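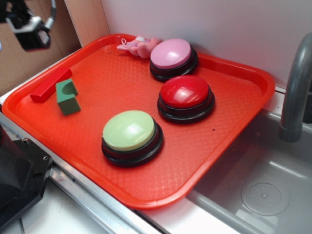 My local library in Dodholm put in self-service machines in September. The desk is still there, but it is staffed for nine hours a week, and the rest of the time you scan your own books and let yourself out. The council says borrowing has held up. I believe it. I still think the desk should be staffed every hour the doors are open, and I think the council is measuring the wrong thing.

Borrowing is the part of a library that a machine does well. You put the book on the plate, the screen shows the title, you take your slip. I have no complaint about it and I use it myself. What the machine can't do is the other work, which never appeared in the figures. Si-eun Noh worked the desk for years before she moved to the branch at Grarcombe. She helped people fill in housing forms. She showed my neighbour how to print a boarding pass, and then showed him again the next time he flew. If a child had been sitting alone in the corner since school finished, she knew whose child it was.

When I wrote to the council I got a polite reply that mentioned a saving of £800 a week. That is real money and I don't want to wave it away. Care for older people comes out of the same budget, and if the choice were between a carer and a librarian I would choose the carer. But the letter didn't say the money had gone to care. It didn't say where it had gone at all.

There is an argument that people who need help can come during the staffed hours. I tried this on behalf of my aunt. The staffed hours are on two weekday mornings, and she has a hospital appointment on one of them. On the other, the queue for the desk went back to the large print shelves. People wait, look at the clock and go home. A person who goes home without asking isn't recorded as having needed anything.

Ye-seo Do, who runs the reading group, disagrees with me. She says the longer opening hours are worth it - the building is now open until eight in the evening, and she can bring people in after work, which she never could before. She is right that this is a gain. Her group has 26 members and most of them have jobs. They are also confident readers with phones and bank cards, and they'd manage in any building with a kettle and enough chairs.

I would accept shorter hours if that is what it costs. Close at six, or shut on one weekday, and put a person behind the desk for the time that is left. Others would rather have the evenings. The council should at least ask, and it should ask on paper as well as online, with the forms left somewhere that people who don't use the website will find them. The post office would do.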